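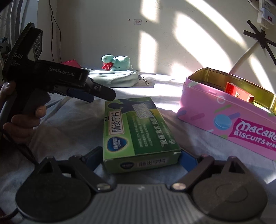 Department of Occupational Therapy and Home Management
Home Organization II – Handout 7: Small containers and the household medicine supply

Read this before the practical. Bring your own container, with its usual contents still in it.

1. Where medicine ends up

Most homes have no single place for medicine. It goes into whatever was free at the time: a biscuit tin, a pouch, a kitchen drawer, the door of a cabinet. In the January home survey, students found boxes stored with sewing supplies, batteries and birthday candles. The survey sheets are in folder 3885 if you missed that week.

The pink tin with the macaron on it is a typical case. A biscuit tin is stiff and keeps small boxes from being crushed. It also still says "BISCUITS" on the outside, and a child who can read that word will expect biscuits. If a household wants to keep using a tin like this, it needs a new label and a high shelf.

A fabric pouch, such as the mint-green one with the clasp, is easy to carry but gives no protection against pressure. Use pouches for flat items – bandages, wipes, a folded prescription. Plush toys go somewhere else. Anything that looks like a toy draws small children to the container.

2. Taking things out

Work on a cleared table. Lay the container on its side and remove one box at a time. Do not tip everything out, as loose strips come away from their boxes and are then hard to match.

Hold each box upright and read the name before putting it down. Many boxes carry the name on more than one face. The green and white box has 肠炎宁片 on its long side and again on the narrow end, so it can be stored either way and still be read. When a box is named on one face only, that face goes to the front.

If you can't read the language on a box, copy the name exactly or ask the household. Do not guess at the use from the color or the logo.

3. Sorting

Make these groups:
In date and in use
In date, not in use
Expired or date missing
Not medicine

The third group goes back to a pharmacy. It does not go in the trash or down the sink. Leaflets stay with their boxes, even when the household says they have read them.

4. Putting things back

Tall boxes stand at the back and short ones at the front. Leave enough room to get two fingers around each box. A container that has to be emptied to reach one item is too full.

We have Dotel dividers and Skevetti trays in the supply closet. The Dotel ones can be cut to length. The Cosar labels peel off metal after a few weeks, so use the De Smet ones on tins.

5. For the practical

Work in pairs. Write down the order in which you removed the boxes and the group each one went into. Hand in the sheet and a sketch of the finished container by week 9. Sketches in pencil are fine.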